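Ticket: Import of parts catalog stops before the end, no error shown
Product: Lirnon Inventory, desktop version
Opened: 31 October 2020
Status: Solved, waiting for documentation change
Customer site: Zosholm warehouse

First message

Good morning. I am writing for the warehouse in Zosholm. We use Lirnon for the spare parts of our two buildings, here and in Grorirside. I want to import a catalog from our supplier Krajčí. The file is a normal CSV file with 2,000 rows, not counting the header row. The import runs, the green bar goes to the end, and I get the message "Import complete". But when I open the parts list I see only 1,939 parts. There is no error and no warning.

I have read the help page about import and the page about file formats. I did not find this problem there. I will write down everything I tried, so that you do not have to ask me the same things again. 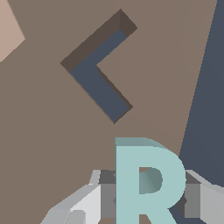
What I tried so far

First I restarted the program and imported the same file again into an empty test catalog. The result was the same, 1,939 parts. So it is not a random problem. The same rows are missing each time.

Then I opened the file in a plain text editor and looked at the last row. It is complete and it has a line break after it. The last row is also present in Lirnon after the import. This means the program does not stop before the end, as I first believed and as I wrote in the title of this ticket. I am sorry for the title, I cannot change it anymore. The missing parts are somewhere in the middle.

Third, I saved the file again with UTF-8 encoding. Before it was in the Central European encoding, and the name Krajčí was shown with a question mark in the supplier column. After saving, the name is correct in all places. But the number of parts did not change.

Fourth, I changed the separator from semicolon to comma and selected comma in the import window. No change.

Fifth, I made a small file with only the first 12 rows. All of them were imported correctly.

Answer from support

Thank you for the clear report. Please send us the import log. You find it in the menu Tools, then Logs, then Last import. Please set the log level to "Detailed" before you run the import one more time. Can you also tell us which column you have chosen as the key column?

Second message

I set the log level to Detailed and ran the import again. The log is attached. I read it myself too, and I found many lines with this text:

row skipped, key exists, mode = keep first

The key column is "Part number". I did not choose it, it was already chosen when I opened the import window. I compared some of the skipped rows with the parts that are in the list. The part numbers are not the same to my eyes. For example, in the file there is one part with the number 00418 and another part with the number 418. The first is a rubber seal and the second is a shelf bracket. For Krajčí these are two different products, and the zeros at the beginning have a meaning: they show the product family.

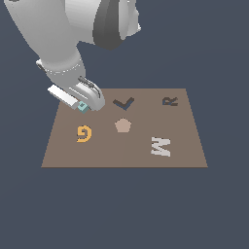

My question is then if Lirnon removes the zeros before it compares the numbers. If yes, can I turn this off? In the parts list I now see that the seal is saved with the number 418 and the zeros are gone. This is dangerous for us, because our people order by this number. If somebody in Grorirside orders 418, they will get a bracket from the supplier when they need a seal.

I also noticed one more thing. In our old catalog, which we imported in March, all numbers have the zeros. It was the same supplier and the same type of file. So something was different at that time, but I do not know what. We installed one update between then and now.

Answer from support

You are right. The import looks at the first rows of the file and decides the type of each column. If it finds only digits, it takes the column as "Number", and numbers are saved without zeros at the beginning. In the earlier version the key column was always taken as "Text". This was changed in the update.

Please try these steps:

1. Make a backup of your catalog.
2. Open the import window and select your file.
3. Click on "Column types" in the lower part of the window.
4. For "Part number", change the type from "Automatic" to "Text".
5. Import into an empty test catalog first and compare the number of parts.

Third message

I followed the steps. In step three I needed some time, because on my screen the button "Column types" is hidden until I make the window larger. My screen is an old one with low resolution. Maybe you can write this in the help page also.

The result in the test catalog is now 2,000 parts. I checked the seal and the bracket, both are there with the right number. After that I deleted the wrong parts from the real catalog and imported the file again. It is also correct there. 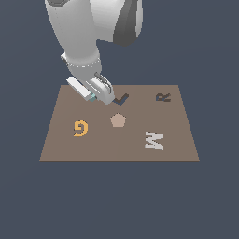
Two small points are still open for me.

The label printer template had the part number field set as a number too. The first labels I printed came out without zeros even after the good import. I changed the field to "Text" in the template editor and now the labels are correct. If other customers have the same problem, they should check the template as well.

The second point is the message "Import complete". I think it should tell the user how many rows were skipped. I had luck that I remembered the number of rows in the file from the supplier's email. A colleague who does not know it would see a green bar and continue with the work.

Answer from support

Thank you for testing. We have passed on your request about the skipped rows as number 105 in our list of wishes. We cannot promise a date for it. The help page about import will get a new part on column types, with the note about the window size and the label template. You can save your column settings as a profile with the button "Save as profile", so you do not have to set them for each new file.

Fourth message

I saved the profile under the name Krajčí and copied it to the computer in Grorirside. It works there too. From my side the ticket can be closed when the help page is changed.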